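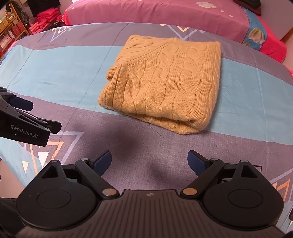 *Hand-held grippers by a folded cable-knit sweater, near gripper's jaws open.*

# Dimach Pad Retention Kit 2479

Replacement retention parts for finger pads on two-jaw hand-held grippers used in soft goods work. Supersedes the Plormont adhesive-only kit, withdrawn from sale on Saturday, November 2, 2024.

**Status:** in stock
**Revision:** 2
**Fit:** flat-backed pads on a pivoting finger carrier

## Why the Plormont kit was withdrawn

The Plormont kit held the pad to the carrier with adhesive film alone. On firm objects the load on the film is mostly compression, and no failures were reported. On knitwear the load is different. The yarn grips the pad face, and when the operator pulls sideways or twists the wrist at the end of a lift, the film is loaded in peel along the lower edge of the pad.

The first reports came in April from the Lindgren folding bench. A pad had lifted at the lower corner, a loop of yarn had entered the gap, and the jaw would not open fully. The operator freed the loop by hand with the trigger still under load. The jaw moved and pinched a fingertip. The injury was minor, but the sequence is easy to repeat and is treated here as a safety fault.

Bench tests at Dimach reproduced the lifted corner at 900 close-and-pull cycles on chunky cable knit. Plain woven cotton did not reproduce it within the same test.

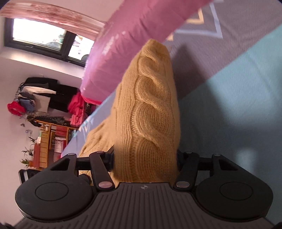 The twist matters more than the closing force. A bulky item lifted from one end hangs away from the jaws, and its weight works on the pad edge for the whole length of the move. Lowering the closing force made the result worse - the fabric slipped, operators regripped more often, and the edge saw more cycles in a shift.

## What changed in Revision 2

- A mechanical clip now holds the lower edge of the pad. The adhesive film is kept for location only.
- The clip is rounded on the fabric side so that it does not catch yarn.
- The carrier shim is supplied with the kit and must be replaced together with the pad. A used shim leaves a step at the edge.

The clip does not alter jaw travel. It does add a little thickness at the base of the pad, so the closed position should be zeroed again after fitting.

## Inspection

Inspect at the start of each shift and every 50 garments on heavy knit. Work under good light with the jaws fully open.

1. Disconnect the gripper.
2. Run a strip of paper down the edge of each pad. If it enters the gap at any point, take the gripper out of use.
3. Check the linkage pivots for wound yarn and lint. Remove with tweezers.
4. Move the jaws through full travel by hand. Stiffness on one side only usually means fiber at the inner pivot.
5. Reconnect and log the result.

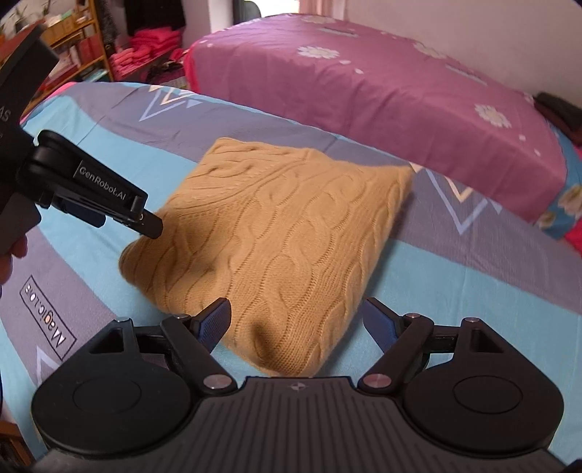

Benches that run a gripper in each hand should inspect both at the same time and fit kits to both. A worn pad on one side shifts work to the other, and the log from Lindgren shows the second gripper failing soon after the first when only one was serviced.

## If fabric is caught

**Release the trigger and disconnect before touching the jaws.** Do not pull the garment. Open the linkage by hand, ease the loop out toward the pad tip, and cut the yarn if it will not come free. Keep fingers out of the linkage openings at all times.

## Not suitable for

- Curved or molded one-piece fingers
- Urklow carriers with the offset hinge (clip fouls the carrier at full opening)
- Wet handling

## Returns

Unused Plormont kits can be returned for credit against 2479. Fitted kits should be removed and discarded, including the shim. Please report any lifted pad, with the fabric type and the cycle count if known.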